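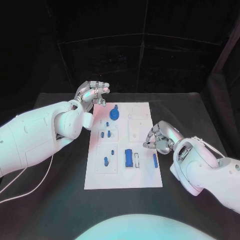

Trollness helps small manufacturers decide what automation to buy, and quite often whether to buy any. We started in a rented office above a machine shop in Sosa, after one of us signed for a packaging cell that never paid for its own floor space. We don't sell equipment and we take no commission from anyone who does. Most of our time goes to bench work like blue pegs and blocks on a white board with the part positions printed on it in grey outline, and two humanoid hands reaching over it. A board like that is a fair place to begin. It is a poor reason to sign a purchase order, and we have read plenty of proposals that lean on little else.

What we ask for is dull. Who loads the parts? What does a spare hand cost, and how long is the wait? What happens on second shift when the one trained person is out? Vendors tend to answer the first question well and get vague after that.

There are 4 of us. A planning review covers one station and takes 50 hours, billed flat. We put in a service line of 2,000 dollars a month for any two-armed machine until the vendor shows us records that support less. So far one has.

Our longest job was Jundunach, a valve plant that wanted six robots and ended up with one, plus better fixtures. Ternisetti went the other way and bought more than we advised. They still call us -- mostly about the maintenance budget.

If you have a quote on your desk, send it before you sign. We read new ones every Thursday and will tell you if the job is too small for us.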